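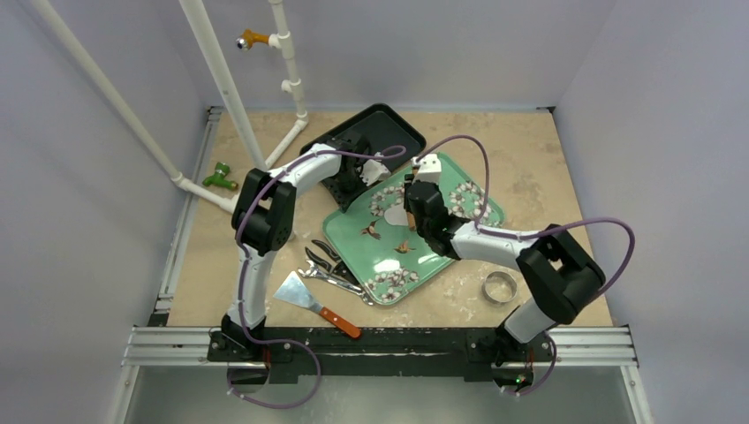
Workshop > Notebook > Bench trials > Jerkach two-arm kit

Search this notebook Go

Sunday, bench 2

Second entry on the Jerkach kit, the bench pair Stallden have let us have on trial. The question from Gudstead is still the same one: do we buy it for the small-parts work, or carry on with the single arm and a lot of fixtures. Nothing settled today, but there is more to go on than last time.

Unpacking and mounting are covered in the first entry so I won't repeat them. Only change is that I took both base clamps off the cross beam and put them back with the longer screws from the Barreto box. The short ones that come with the kit do hold, but they only catch a few threads and I didn't like it. Worth asking Stallden if the longer ones can be supplied as standard.

Homing took 70 seconds for the pair, same as the leaflet says. Left arm homes first, then right. You can't swap the order in the menu. I looked twice.

Tools on the bench are the usual mixed lot, with the pipework left up at the back left so the arms have something to keep clear of. Green tray and black tray both turned at an angle on purpose. The kit's own demo has everything square to the beam and I wanted to see how it gets on when it isn't.

Notes on the grippers:

Thin handles are the thing to look at. The fingers are wide for this sort of work and they hide a narrow piece once they close on it, so from the front you are judging by the end that sticks out. Narrow wood-coloured piece and thin grey handle both fitted between the fingers. Pad wear not checked, do it before the kit goes back.

The green tray is glossy and throws back the overhead light in bright patches. No bother to me but if we add vision it will be. Either a matt tray or move the lamp. The black one would be the easy swap.
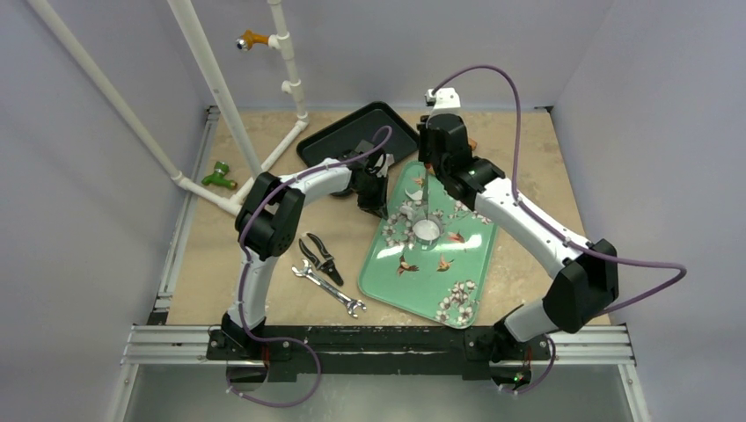
Barreto

Clear cup on the green tray, utensil in the right gripper, handle straight up and down over the opening. I wanted a vertical approach here and the wrist allows it with the elbow well out to the right. If the cup went much further over to the left I think the right arm would be reaching across the other one, so keep cup work on the right half of the tray for now.

Left gripper was down beside the tray for this. The manual has it as a separate parking position but there's no reason it couldn't be used to steady something.

Cables. The purple leads stand up in a tall loop over the right wrist and swing out wide past the elbow. Too much slack for a bench this size with walls on it. Clips would sort it, but the kit has none in it and the manual only says to 'allow free movement'. I'd want a clip on the forearm at least, and one near the base where the lead comes round underneath.

Saved positions: the teach box stops at 469 and then overwrites from the top without asking. That is plenty for us, but the overwriting is bad and I have written to Stallden about it. Until they answer, export the list before adding to it.

Price on the Stallden sheet doesn't include the beam. Gudstead's figure did, so the two quotes aren't like for like and need redoing before anyone compares them.

To do next
- pads off, check both sides for wear
- cable clips, try the ones from the drawer under bench 2 first
- matt tray
- same cup position with the left arm, mirrored
- ask Stallden about screws, clips and whether the beam can be bought separately

Leave the base clamps as they are please. If they have to come off, the long screws go back in - the short ones are in the bag taped inside the kit lid.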